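## 4. First recording with the Jota hand gripper

Read section 3 before you start. The battery should show at least 73 per cent.

1. Choose a table with clear space in the middle. Other things may stay on it if they are out of the gripper's path.
2. Place one small object near the centre. Anything up to 90 mm wide will fit between the fingers.
3. Hold the gripper level, with the fingers fully open and pointing at the object. In the camera view, both ribbed magenta fingers must be visible, with the object between them.

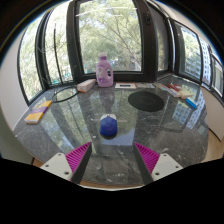 4. Press the side button once. The light turns green.
5. Move in slowly and squeeze the trigger until both dark pads touch the object. Lift it, hold for 2 seconds and set it down.
6. Press the side button again to stop.

**Note:** Glossy table tops reflect windows. If the Millet app reports "tracking lost", draw a blind or turn the gripper away from the light and repeat from step 3.

**Caution:** Do not overtighten the screws in the finger plates. Cracked plates are not covered by the Cutidlow warranty.

The internal card holds roughly 3,000 short recordings. To copy them to a computer, go to section 5.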